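Tralby Patterns – README

Hi! You've found the folder where I keep my printable repeat patterns, mostly leaves, blossoms and big plain circles. I started Tralby because I wanted drawer liners that didn't look like a dentist's waiting room, and it grew from there.

What's in the set

There are 684 tiles in all. Of those, 179 are botanical line drawings and the rest are dots, stripes, checks and color variations. Every tile comes as an SVG plus a PNG, and the names go family, number, color, so huvell-12-rust is the twelfth Huvell drawing in rust. The families are Huvell (leaves), Skov (ferns and branches), Skultholm (flowers) and Plain (you can guess).

I draw with a felt pen on cheap paper, scan it, and clean up the lines by hand. Some wobble stays in. I like the wobble!

White lines on blue, with circles in orange and a pale color, is still my favorite mix for walls:
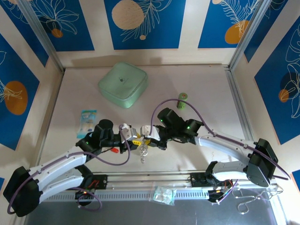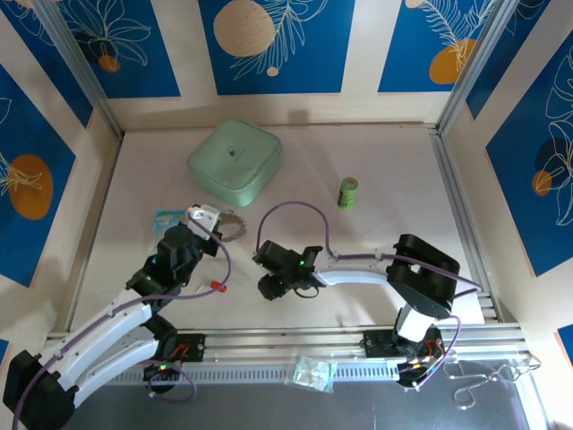
Printing

Set your printer to 100 percent, no "fit to page", or the repeats won't meet. For anything bigger than a sheet of letter paper, use the SVG and send it to a copy shop. Ask for matte. Glossy blue shows every fingerprint, and I've wiped down enough of it to have feelings on the subject.

The Skov tiles only repeat sideways. If you need them to stack, turn every second row 90 degrees – it sounds odd but looks fine, especially with the smaller ferns.

Known problems

The Plain stripes have a hairline gap in some PDF viewers. It doesn't print. Also, 4 of the Skultholm files have the wrong color in their names (they say sand, they're cream). I'll fix them when I redo the whole family in June, so please don't build anything fancy on those names yet.

License

Use them at home, in class, on your shop walls, on cakes if you can manage it. Please don't resell the files themselves. A link back is nice, but I won't chase you for it.

Requests go in the issues tab. I usually read them on Sunday with coffee, and fern requests get done first.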